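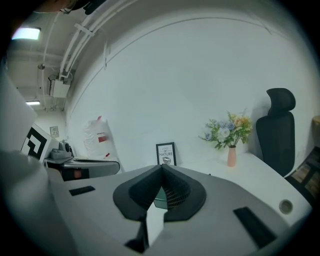
A que altura se põe um quadro pequeno por cima de uma secretária?

Se for para pendurar, o centro a 18 cm do tampo chega bem, que se vê sentado. Se for só para apoiar, encosta-se à parede ao fundo do tampo e não se fura nada.

454 visualizações · 18 partilhas · 3 comentários

O CANTO DA SECRETÁRIA – GALERIA
4 de junho de 2019

Pronto, galeria do canto da secretária, escrita à pressa entre duas coisas. Mudámos para a sala nova em maio, a da rua Quinlan, e o canto foi a última coisa a ficar mais ou menos com ar de canto. Pouca conversa, legendas curtas. Quem quiser medidas pergunte nos comentários que eu vou respondendo quando der.

O quadrinho preto
Paspatur branco, OF NATURE em letras escuras e uma imagem redonda pequenina por baixo. Ficou de pé contra a parede, ao fundo do tampo. Gosto dele assim, apoiado. Pensei em pregá-lo, cheguei a ter o lápis na mão, desisti.

O saco
Branco, meio transparente, impressão a vermelho. Encostado à parede, no canto. Está na lista de coisas a arrumar desde maio e vai continuar na lista, ja sei.

A parede
Branca, lisa. Era para levar uma cor – andei semanas com um catálogo da Lirnance na mochila, verdes quase todos. Depois veio o orçamento e ficou branca. Para um quadro preto até é melhor, destaca logo.

A placa bege
Na parede do fundo, quadrada. Bege contra branco, não combina, paciência. Trocar o espelho custa pouco mas implica desligar o quadro geral e a sala toda pára. Fica para quando houver obra a sério.

Do resto, notas soltas:

O tampo é um Stendon em segunda mão, 90 euros com as pernas, comprado a um senhor que fechava o escritório. Tem uma marca de chávena que não sai com nada. Já tentei bicarbonato, já tentei pasta de dentes (não façam). Agora anda lá um pano por cima quando vem visitas.

A prateleira não chegou. Encomendada na Foltedon, prazo adiado, adiado outra vez. Quando vier vai por cima da secretária e o quadro sobe para lá, ou não, logo se vê. O Todor Vukčević acha que o quadro desaparece numa prateleira e que devia ficar onde está. É capaz de ter razão, mas a prateleira já está paga.

Candeeiro: ainda em discussão. De mola ocupa espaço, de pinça marca o tampo. Aceitam-se sugestões, baratas de preferência.

Limpeza do canto – pano seco no vidro do quadro que temos na entrada, neste igual, nunca spray directo. Escorre para dentro e mancha o cartão. Aprendi com um que estraguei na sala antiga, um mapa, ainda me custa.

Próxima galeria: a entrada e o bengaleiro, se alguém tirar de lá as caixas. Depois a copa. A copa demora.

3 comentários

marta_f
Adoro o quadrinho! De onde é? Ando à procura de uma coisa desse tamanho para o corredor, tenho lá um bocado de parede que não serve para mais nada.

Resposta do autor
Foi oferta, não sei a loja. Vou perguntar e digo aqui. Para o corredor eu pendurava, apoiado no chão leva pontapés.

rui.tavira
Para a marca de chávena experimenta ferro morno com um pano de algodão no meio, pouco tempo de cada vez. Na minha mesa resultou, mas testa primeiro num sítio escondido. E o verde na parede fazia-se num fim de semana, digo eu.

Partilhar · 18
Gostos · 90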